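Laundry robots: not yet, says Wurnmont

I keep asking when a machine will do my wash, so I read the new laundry report from Wurnmont — all 177 pages of it! Betaria and Clolitz both sent in systems, and each got 27 tries at a mixed load. Towels went fine. Clothes were another story. 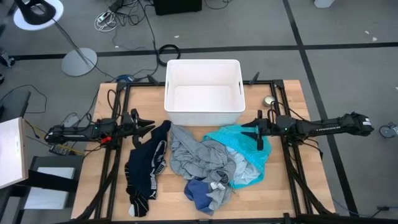 My own laundry is the hard kind, I'm afraid. Give me a stack of square towels and I'd trust a robot tomorrow, but a crumpled gray heap with the tags sticking out and a navy Puma piece beside it is a lot to sort into one white bin. The next round is in July.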